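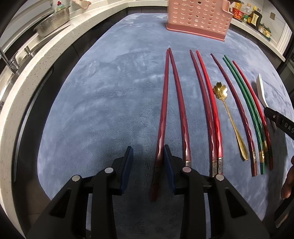

Figure 4. Chopsticks and spoons laid side by side on a blue-gray mat, thick ends toward the viewer.

4.2 What counts as a pair

The Volel guide to kitchen drawers, which much of the earlier work leans on, treats a pair of chopsticks as a plain fact. Two sticks were bought together, so they belong together, and a drawer is tidy when each stick has been put back with its mate. We doubt that this describes how people sort their chopsticks at home, and we doubt even more that it can be checked by looking into a drawer.

The trouble shows up as soon as a mixed set is spread out. The two green sticks in Figure 4 are easy: they lie together, they share a color, and each has a gold-colored band near the thick end. Most people would call them a pair and move on. The reds are another matter. Some are dark and some are brighter, several have the same twisted faceting, and the metal at the ends is silver on some and gold on others. A sorter who goes by color will match them one way. A sorter who goes by the bands may well match them another way, and neither has made a mistake that we could point to.

We asked 68 people to sort a mixed set of reds and greens into pairs and to say when they were done. The task came with no rule. Nearly all of them put the greens together first. After that the answers spread out, and 12 people stopped before the end and said that what was left did not go together at all. The Landiment scoring sheet would mark those 12 as having failed the task. We left them in, as a separate group, and we think their answer is at least as good as the others.

It could be said that poor light or hurry explains the spread. We can't rule out hurry. Light seems a weak excuse, given that the same people had no difficulty telling the bands apart when asked about them afterward. A simpler reading is that "red" was doing too much work. On a soft blue ground the maroon sticks and the vivid red one look far apart, and yet many sorters still spoke of "the red ones" as a single group before they began to split it.

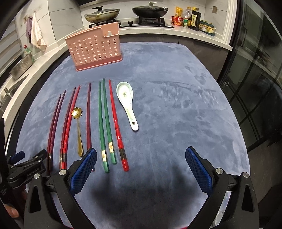 Hawi Kassa, reading an early draft, objected that we were making a puzzle out of something families settle in a second: you take two of the same length from the drawer, and if they don't match, you eat anyway. We accept the second half of that. The first half is a claim about length, and length was hardly mentioned by our sorters until we raised it. It may be that people judge length in the hand, while standing at the drawer, and judge color when the sticks are lying flat. If so, a study done on a table (ours included) will overstate how much color matters. Kassa's point stands as a limit on everything in this section.

The spoons were meant as a break in the row, and we had expected to say very little about them. Earlier authors leave them out. But a small gold spoon with a flower-shaped bowl, lying between red sticks, changed what some people did. They sorted the sticks to its left and the sticks to its right as two separate lots, and only a few reached across. Nothing in the instructions asked for that. We don't have enough sessions without the spoon to say how large this effect is, and we would be wary of anyone who put a number on it from ours.

One more doubt concerns the word "done." Ibsa Mamo and Cempaka Hartono scored the finished layouts on their own and agreed on most of them, but their disagreements were almost all about single sticks left lying next to a pair. Mamo read these as unfinished work. Hartono read them as a decision – this one has no mate, so leave it. We can find no way to settle this from the layout alone, and the usual practice of counting a leftover stick as an error looks to us like a habit with little behind it.

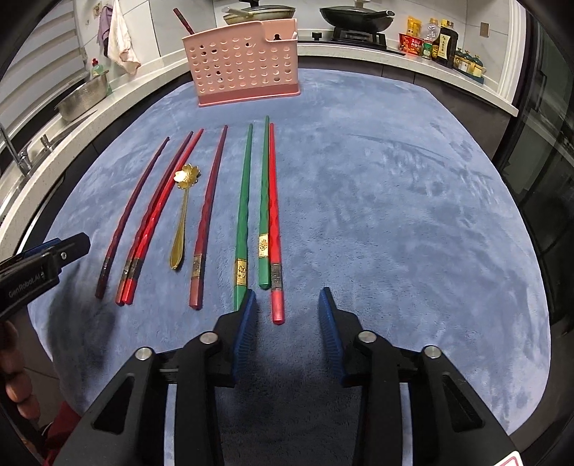 4.3 Changes made before the second round

For the second round we kept the reds and greens but dropped the word "pair" from the instructions, which now read "put together what you would keep together." Sorters were also asked to name each group aloud before moving on. A leftover stick is recorded as a group of one.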